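海外の医療機関で治療を受ける前に診療記録を準備する手順

最終更新:2023-02-14

このページでは、国外の病院で待機的手術(整形外科、歯科、眼科など)を受ける患者が、紹介元の医療機関から診療記録を取り寄せ、渡航先へ送付するまでの手順を説明する。救急搬送および臓器移植は対象外とする。

1. 必要書類の確認

渡航先の国際患者窓口に連絡し、受け入れ審査に必要な書類の一覧を入手する。一覧は診療科ごとに異なる。通常は次のものが含まれる。

診療情報提供書(英文)
直近の血液検査結果
画像データ(CT、MRI、単純X線)
服用中の薬剤一覧(一般名、用量、用法)
アレルギー歴および麻酔歴

薬剤は商品名ではなく一般名で記載する。国内の商品名は渡航先の薬剤データベースで検索できないことが多い。お薬手帳の写しは補助資料として添付してよいが、一覧の代わりにはならない。

2. 診療記録の開示請求

かかりつけ医療機関の医事課または文書窓口で、診療記録の開示を申請する。本人確認書類が必要になる。家族が代理で申請する場合は委任状を添える。交付までの日数と手数料は施設ごとに異なるため、申請時に確認しておく。

画像データはDICOM形式で請求する。フィルムや印刷物、JPEGに変換した画像では計測ができず、再撮影を求められることがある。受け取った媒体は自分のパソコンで開き、氏名、生年月日、撮影日が正しいかを確認する。 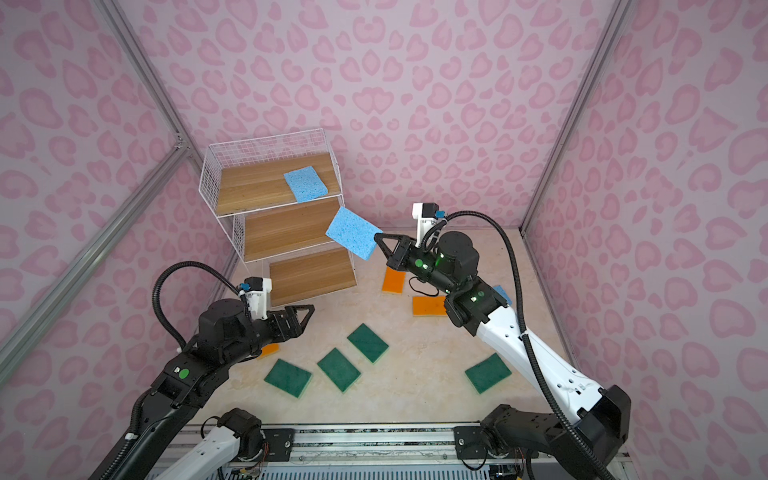

3. 翻訳

診療情報提供書を英文で発行できない施設では、翻訳を外部に依頼する。翻訳者には原文のPDFを渡し、略語は展開して訳すよう指定する。検査値の単位は変更させない。換算値が必要な場合は、原値の後に括弧書きで併記する。

氏名のローマ字表記は旅券と一致させる。長音の表記(OhとO、UuとU)の不一致は、受付時の照合で最も多く問題になる。

4. ファイルの整理

ファイル名は「姓_書類種別_日付」の形に統一する。文書のPDFは解像度300dpiで読み取り、書類種別ごとに1ファイルにまとめる。画像データはフォルダ構造を変えずにZIP形式で圧縮する。DICOMDIRファイルを削除すると、閲覧ソフトによっては読み込めなくなる。

5. 送付

電子メールへの直接添付は避け、窓口が指定するアップロード用ページを使う。Villstead国際患者窓口の場合、事前登録後に受付番号が発行される。番号は送付時の件名に必ず記入する(例:受付番号3481)。パスワードは別の経路で伝える。

同窓口の記録担当はCharmaine Potgieter氏で、問い合わせは英語のみ。受領通知が届かないときは、再送する前に受付番号を添えて照会する。同じ書類を二重に送ると、審査が別件として登録される場合がある。

6. 渡航時の携行

送付済みの書類も、印刷したものを2部用意する。1部は手荷物に入れ、もう1部は同行者が持つ。画像データの媒体は預け入れ荷物に入れない。処方薬を持ち込む場合は、渡航先の持ち込み規制を大使館のサイトで確認し、英文の薬剤証明書を薬と同じ袋に入れておく。

7. 帰国後

退院時要約、手術記録、病理報告書、使用したインプラントの製品名とロット番号を退院前に請求する。帰国後の請求は郵送となり、時間がかかる。受け取った書類は写しを取り、原本は手元に保管して、写しをかかりつけ医に渡す。

関連ページ:英文診療情報提供書の書き方/術後の航空機搭乗について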